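Part-time table and stationery person wanted, Sokmont study rooms

Posted by Shiuli Bhuiyan

Quick one as we need somebody before May. We run the shared study rooms above the Pidmont building, open from early till 9 pm, people come in to write, revise, draw, fill in forms, whatever they like. Janelle Catacutan has been doing the tables and the stationery and she is moving over to bookings. So her old job is going. Details below, sorry for the rush.

What it is

Keeping the work tables clean and the writing things in order. Part-time, mornings or evenings, 40 hours a month to start with. Could go up in exam season. Paid monthly. No experience needed, we'll show you how we do it, takes a morning.

The tables
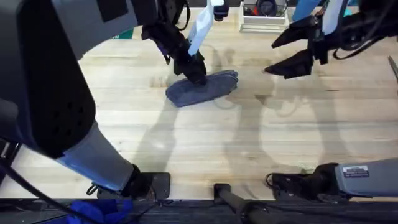
Wiping down is the biggest bit of the job. Every table gets done before opening and again after the last person goes. The tops are all pale wood, planked, and they mark if you look at them wrong, so no sprays with bleach, no scourers, no kitchen roll. A flat blue microfibre pad on a white handle is what we use, it covers the width nicely and you're not bent over double. Go with the grain. Ink comes off if you get to it quick. Biro that's been there a week does not, tell Sipho and he'll sand it.

Pads go in the wash at the end of the shift. Spares on the shelf by the sink, under the Sarnar boxes. Please don't use them on the floor!! The floor has its own mop.

Also part of it:
Chairs back in
Lamps off at the wall
Crumbs (there are always crumbs)
Window end first, people like to sit there so it fills up early

The stationery

We lend pens and pencils out free. Have done since we opened, it's the thing people mention most when they fill in the comments sheet. We bought 300 pencils last year and got through nearly all of them, so it does need someone keeping an eye.

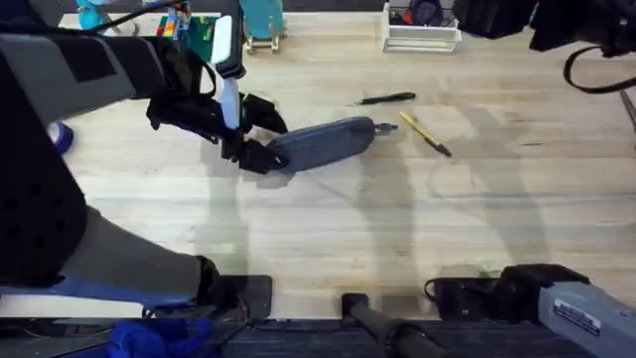
Collecting up is the fiddly part. Stuff gets left wherever the person stopped writing, and you go round and gather it before you wipe. Usually it's no more than a black pen and a yellow pencil lying next to each other, sometimes it's half a pencil case and somebody's notes. Notes and anything personal go to lost property with the time written on. Pens get tried on scrap paper, dead ones in the bin. Pencils get a look at the point and sharpened if they need it. Loose bits nobody's claimed can wait in a tray while you do the rest of the table, just dont leave it there overnight.

Then everything goes back in its pouch. One pouch per table, zip up, on the shelf. Rules for the pouches, Felicidad wrote these and they work:
Points up
Pencils and pens in together is fine
Caps on markers, properly on, till they click
No scissors or blades in the pouches, those stay at the desk
If the zip won't close, take something out, don't force it

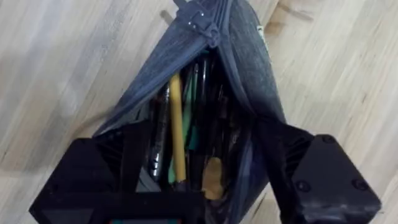 A torn pouch or a stuck zip goes in the mending box and Seija deals with it when she's in. She also does the ordering, so if you are running low on anything write it on her list and not on a sticky note, the sticky notes fall off. We order from Bañez, delivery takes 2 weeks, so please don't wait till we're down to the last handful.

Who we're after

Someone tidy who turns up. Someone who doesn't mind quiet, as evenings are very quiet and there's no radio in the rooms. You'll be on your feet most of the shift and reaching across tables a fair bit. There's a lift. If you need things set up differently to do the job, say so when you write and we will sort it, the pad handle comes in a longer one too.

Over 18 please as you would be locking up on your own sometimes. Students very welcome, two of our last three were.

What you get

Paid hours, including the training morning
A desk in the rooms whenever you want one, free, on or off shift
Tea, coffee
80 pounds a year towards shoes or work clothes, keep the reciept

How to apply

Write to Sipho Ngubane at the Sokmont front desk, or drop a note in by hand. No CV needed. Half a page is plenty: who you are, mornings or evenings, when you could start, anything you've done that's a bit like this (looking after a classroom, an office, a busy kitchen table at home, all fine). Put a phone number on it. Last time we had a lovely letter with no number on and couldn't ring them back.

We'll have people in for a short chat and a look round, twenty minutes or so, and you can try the pad on a table if you like. Come before 10 am if you want to see the rooms empty of people.

Questions, ask for Shiuli or Janelle at the desk. Janelle knows the job best but she's only there till 2 pm.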